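Search this site
Enter keywords
Two Arms, One Table: Sorting Jars at the Plistel Workshop
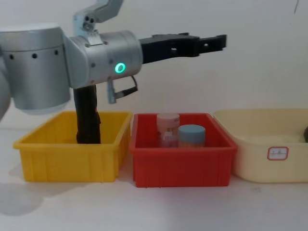

The sorting cell at Plistel has taken up one bench of the shared workshop since November, and its builder, a machinist who asked to be identified only as a member, still calls it a fixture. "A fixture holds parts where you want them," the member said. "I had the containers before I had any motion code. Everything was laid out from the containers." The job is to move small household jars between open bins with two arms working over the same surface. The bins sit in a row on the white tabletop, a yellow crate and a red one with a larger cream basin at the right, and the row sets most of the limits on how the arms can move. With one gripper level above the red crate and the other pointing down into the yellow, the two machines are close enough that a bad wrist angle on either would put metal against metal.

The member runs both arms from one controller program, called Isard. It began as a script for a single arm and was rewritten when the second was added. "The first version had one queue," the member said. "Arm one moves, arm two waits, then they trade. It was safe and it was useless. You could have done the job with one arm and a longer cable."

The current version divides the space over the bench into zones. An arm must claim a zone before entering and release it after leaving. If the zone is taken, the arm holds at its last waypoint. There are five zones, and the one between the yellow and red crates causes most of the waiting. Asked whether a proper collision checker would do better, the member said yes, and that one was partly written. "It works on the bench model. The bench model has no cables in it."

Cables came up several times. The short lead under the wrist of the silver arm is routed in a tight loop, and the member has changed the loop more than once. Too much slack catches the rim of a crate on a low approach. Too little pulls on the plug when the wrist rolls past its usual range. "I limit the roll in software now. I would like a better connector with a right-angle exit, but it would need a new bracket, and I just finished this bracket."

The grippers are both black parallel-jaw units, bought secondhand through Vosside, a surplus dealer, and fitted with adapter plates turned and drilled in the shop. The first plates came out with the bolt circle slightly off. The holes were opened up to make the screws fit, and the gripper then shifted under load. "You could see it in the logs before you could see it on the arm. The grasp point drifted over the afternoon. I blamed the camera calibration for a week." The replacements have dowel pins, and the drift went away.

Jars were picked as the test part for practical reasons. They are rigid, they come in many diameters, and members bring them in without being asked. Lids are the difficult part. A lid wider than the body gives the jaws an edge to catch on, and a smooth lid will slip if the grip is high and the force is low. The red crate, which has a pink-lidded jar and one with a light blue lid in it, shows the other difficulty: jars that stand close together leave no room for two fingers to go down between them. Isard handles this by ranking grasps by clearance and taking the most open jar first. If none has enough clearance, it asks for a nudge.

"A nudge is a push with closed jaws, 20 millimeters, away from the nearest neighbor," the member said. "Then it looks again. If it still can't find a grasp after five nudges, it stops and prints a message."

The message used to be an audible alarm. Other people using the room objected.

Setting the heights took longer than expected. Molded crates are not very exact, and the rims vary from one to the next. The member measured each by hand and entered the values in a table, then added a touch-off routine in which the arm lowers slowly until the motor current rises. The routine runs every time a container is swapped. The basin has its own entry because its walls are smooth and its corners are rounded, and a jar pushed against them tends to roll along the wall. "I treat it as drop-off only. I don't pick from it if I can avoid it."

The longest run without a stop is 143 transfers. It ended when a loose label folded under a jaw and the force reading went out of range. The member considers that a correct stop. Labels are still a problem for the vision code as well, which was tuned on plain jars and sometimes reports a printed label as the edge of a second object. Meireles, the open library used for the segmentation step, has a setting for this, but raising it makes the code lose pale jars in poor light.

The bench is free for long runs only on Friday evenings, when the mill next to it is shut down. With the mill on, vibration shows up in the current readings and the touch-off triggers early. The member has tried rubber pads under the table legs, which helped with the vibration and made the table less stiff when both arms stop at once.

Next on the list is the handover, in which one arm passes a jar directly to the other in the air. It has been tried at low speed with an empty jar. "The release timing is the whole problem. If both hold it, they fight. If neither holds it, you get the broom." A force threshold on the receiving gripper is being tested, and the member expects to set the final value after the cable bracket has been remade.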